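Partager · 15 commentaires

Nous utilisons des cookies pour mesurer l'audience du site. En poursuivant votre lecture, vous acceptez leur dépôt.

IMMOBILIER

**Le hameau qui se chauffe avec une seule chaudière**

27 novembre 2024

À l'entrée de Gullgate, un panneau vert indique la vitesse maximale et, en dessous, le nom du syndic. Le lotissement compte une trentaine de maisons, toutes livrées la même année, avec un garage accolé, un petit jardin à l'arrière et une haie de charmes que le règlement interdit de laisser monter au-dessus de la boîte aux lettres. Aucune n'a de chaudière. Les radiateurs et l'eau chaude sont alimentés par un bâtiment bas en bordure du terrain, derrière le parking des visiteurs.

Sylvie Ouellet a acheté la sienne sur plan. Elle habitait jusque-là un appartement chauffé au gaz et payait ses factures tous les deux mois sans trop les regarder. « Le vendeur m'a parlé du réseau de chaleur pendant cinq minutes et de la cuisine pendant une heure », raconte-t-elle. Elle a signé. La première année, elle a réglé 1 946 euros pour le chauffage et l'eau chaude. La deuxième, 2 159 euros, pour une consommation presque identique.

La différence tient à la part fixe de la facture. Dans un réseau privé comme celui de Gullgate, l'abonné paie la chaleur qu'il consomme, relevée par un compteur dans le garage, et une redevance qui couvre l'entretien de la chaufferie, le remplacement du matériel et la rémunération de l'exploitant. Cette redevance est due même si la maison reste vide tout l'hiver. Elle est révisée chaque année en mars, selon une formule annexée au contrat.

**Un contrat qui suit la maison**

Le promoteur, Desau, a confié l'exploitation du réseau à la société Grernetti pour une longue durée. Les acquéreurs n'ont pas choisi l'exploitant et ne peuvent pas en changer seuls. L'obligation de raccordement figure dans le cahier des charges du lotissement, et elle se transmet à chaque vente.

Pour Reginald Van Dusen, agent immobilier dans le secteur, la plupart des visiteurs n'y voient d'abord qu'un avantage. Pas de chaudière à faire réviser, pas de cuve, pas de conduit. « Ils demandent le montant des charges, on le leur donne, et on passe au jardin. » Les questions arrivent plus tard, souvent au moment du compromis, quand le notaire envoie les annexes. Il a vu 2 ventes échouer à ce stade. Dans les deux cas, les acheteurs comptaient installer une pompe à chaleur et ont découvert qu'ils devraient continuer à verser la redevance.

Il ne pense pas pour autant que le réseau fasse baisser les prix. Les maisons du lotissement partent dans des délais comparables à celles des rues voisines, dit-il, et l'étiquette énergétique est bonne. Ce qu'il observe, c'est une négociation plus longue — et des vendeurs qui préparent désormais leurs factures avant la première visite.

**La panne de mars**

Les relations avec l'exploitant se sont tendues après une panne au mois de mars. Le réseau s'est arrêté un vendredi soir et n'a redémarré que le dimanche. Des radiateurs électriques ont été prêtés à quelques foyers, d'autres ont dormi chez des proches. Les habitants ont ensuite réclamé une réduction de la part fixe. Ils ont obtenu un avoir modeste et un numéro d'astreinte, affiché depuis dans les garages.

Les propriétaires se sont aussi dotés d'un outil commun, Jia, un tableau de suivi en ligne où chacun peut saisir ses relevés. Sylvie Ouellet y entre les siens le premier du mois. Elle y a constaté que sa consommation se situait dans la moyenne, alors qu'elle s'attendait à mieux, et elle a fait régler la température de départ du circuit de l'étage. Le comparatif sert surtout à préparer la réunion annuelle avec Grernetti, au cours de laquelle l'exploitant présente ses comptes. Les habitants demandent que le détail des provisions pour travaux leur soit remis à l'avance. Ils l'ont reçu cette année, quelques jours avant la date prévue.

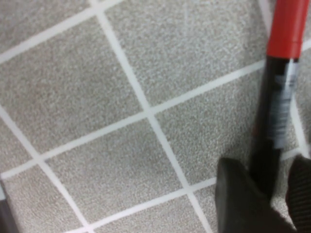
**Ce qu'il faut demander avant d'acheter**

Le premier document à obtenir est le contrat de fourniture complet, avec la formule de révision. Une facture annuelle isolée ne suffit pas : il en faut au moins deux, et il faut y séparer la part fixe de la part consommée. La date de fin du contrat d'exploitation compte également, car c'est à cette échéance que les propriétaires peuvent renégocier ou lancer une mise en concurrence.

Reginald Van Dusen conseille de lire aussi les procès-verbaux des dernières assemblées. Les pannes y sont consignées, de même que les travaux repoussés. Il recommande enfin de vérifier où s'arrête la responsabilité de l'exploitant. À Gullgate, c'est à la vanne du garage. Tout ce qui se trouve après, tuyaux et radiateurs compris, est à la charge du propriétaire.

Sylvie Ouellet n'envisage pas de vendre. Elle a demandé un nouveau devis pour isoler la porte du garage, et l'artisan doit passer avant Noël.

Recevez notre lettre Immobilier chaque semaine. Inscription gratuite, désabonnement possible à tout moment.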